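**Flosden: sorting bins on brown paper**

Such a fun little set to put together! Everything is about cloths, cups and bowls going in and out of two plastic bins, on a table covered with a sheet of brown paper.

- `sessions/`: 70 in all, 22 of them with cloths
- `notes/`: Radomír Šindelář's remarks on how each cloth folds and bunches (do read these, they're great)
- `layouts.csv`: 19 starting layouts

The purple cloth is my favourite, as it never falls the same way twice. Bin colours are written `pink` and `clear` throughout.

Still to do: tidy the cup names, which changed in June.
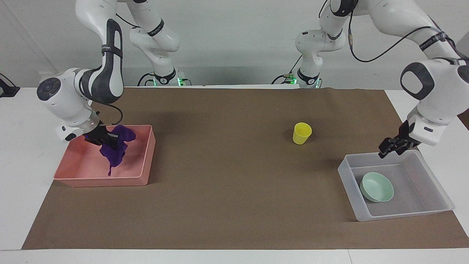 *Purple cloth in the pink bin, mint-green bowl in the clear one, yellow cup between them.*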